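Grover 2, motion planning software from Trurnbridge

We paid 565 pounds for a single-seat licence and have run Grover 2 on our two-arm setup since November. It plans both arms together and takes in the head and wrist cameras. Installing it took a morning, mostly spent on the calibration files.

Planning is quick. Over 184 cutlery runs the median plan took 38 milliseconds, and the arms kept clear of each other even when working close in. Spoons and forks are what we use it for most. 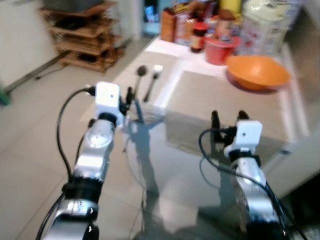
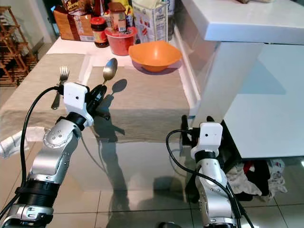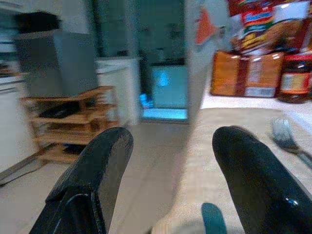
Two head views and one from the wrist.

Perception is weaker. Shiny metal confuses the depth filter, and we had to raise the smoothing setting to 700 before grasp poses stopped jumping. The manual gives that setting one line. Plusmont's planner copes better with glass but costs more and won't take a second wrist camera.

The log viewer is good. You can scrub through a run and see which camera each pose came from. Exporting is slow, and the file names are a mess.

Four stars out of five.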